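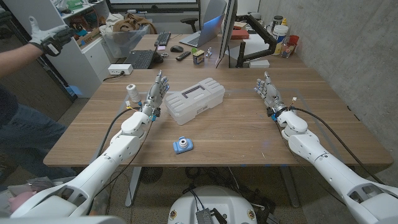

Guides > Label Maker > Section 3: Setting Up Your First Labels
Print this page | E-mail this page

I've been using the Brikenine label maker for long enough now that I've made every mistake in it, so this section is written the way I wish mine had been. You'll load a roll, set the width and print one label you can live with before you go mad and do the whole pantry (I did the whole pantry). Pick something easy to practise on. A plastic storage box with a flat side is ideal, but if yours has a ribbed lid like the white one in the photo, keep the label off the ribs and put it on a smooth bit, or the corners will start lifting on you.

Before you start

You'll need the label maker, its charging cable, one roll of Tagle tape and a soft cloth. Charge it fully the first time. I leave mine on the kitchen bench overnight and it's right to go by breakfast.

Loading the roll

1. Turn the unit off and slide the grey catch towards you. The door pops up a bit harder than you'd think!

2. Drop the roll in with the loose end facing the slot. There's a little arrow moulded inside the bay, and the tape should run the same way.

3. Pull through a thumb's width of tape, then shut the door until it clicks.

4. Turn the unit on and press Feed once. If you get a blank strip with a clean edge, you're set.

Note: A full roll prints 300 short labels. The counter doesn't know when you swap rolls, so hold Feed and Menu together to reset it. I forgot this for my first three rolls and the low tape warning was flashing at me the whole time.

Caution: Don't tug the tape backwards out of the slot. It can wrap itself round the roller, and you'll be there with tweezers for half the evening.

Printing a test label

5. Press Menu, go to Width and choose the size printed on the side of your roll.

6. Type one word. Keep it short and leave the font on Bira, the plain one, for now. The curly fonts look lovely on the screen and like spiders on the tape.

7. Press Print and wait for the light to go green before you tear. Tear down and to the left.

8. Wipe the spot with a dry cloth, peel the backing from the split end and press from the middle outwards. Give it a good firm rub with your thumb.

If something goes wrong

Code 712 means the door isn't properly shut, even when it looks shut. Open it and start again from step 3. Faint grey letters usually mean a dusty print head, so wipe it with the cloth (unit off, please) and bump the Darkness setting up one notch.

The memory holds 2,000 saved labels. Mine's mostly full of different colours of embroidery thread, and I still can't find the one that says "flour". Saving and sorting are in Section 4, along with changing the date format.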